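Silent auction vs live bidding for the rescue fundraiser?

Ziltia
Posted in July, 9:14 pm
Okay, I need opinions from people who have done this before. Our horse rescue is doing its first charity auction this fall and I got stuck with the planning (my own fault, I raised my hand). We have 25 donated pieces so far, mostly paintings plus a couple of saddles, and I'd love to clear enough for winter hay. Do we go silent with paper bid sheets or put the whole thing online?

Vamby
Online, no question! We did paper for years and only the people in the room could bid. First year online, our top bidder lived three states away and paid 761 dollars for a quilt. I nearly fell off my chair.

Mudaliar
I'm going to disagree with Vamby a little. Our online one flopped. We had 1000 page views and hardly any bids, and the fees took a bite too. People spend more when their neighbor is standing there watching them - and when there's pie.
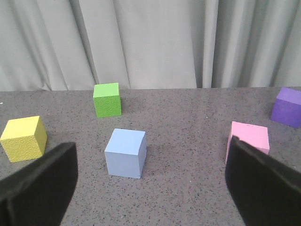 Also think about shipping before you list anything big. I once spent a whole afternoon hunting for a box that would take a framed print, and the postage ate most of what it sold for. If you do go online, say "local pickup only" on the paintings and mean it.

Vamby
Fair on the shipping, but did you email your list before it opened? Page views from strangers don't bid, lol.

Mudaliar
We emailed once. Maybe that was the problem, but I still say pie.

Flerus
Why not both? We open online for a week, then carry the high bids into the dinner and finish there. Starting bids are 50 dollars on anything framed and lower on the small stuff. It's more work the night of, and you need one person glued to a laptop.

Ziltia
Ooh, I like that. Flerus, what do you do if the online bidder can't come to the dinner?

Flerus
They give us a maximum ahead of time and one of us bids for them. Get it in writing!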